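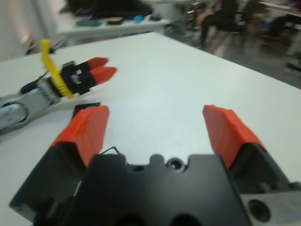 Smooth, pale and wide open: the white tabletop.

6 April 2019
By the Home Desk

Search Brutik

I've wanted a big white table for years, and I finally fell for one at Plellov -- 1165 dollars, ouch!

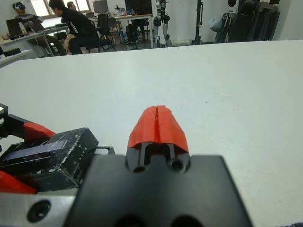
A straight far edge and faint gray specks.

My rule now is simple (well, simple-ish): wipe it every night, and put nothing down that can't go back in 4 seconds.

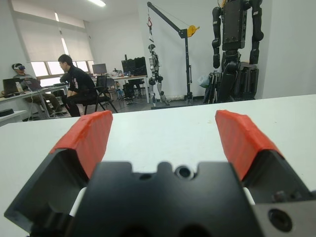 Su wrote in to say that white shows every coffee ring, and she'd take oak any day.

100 shares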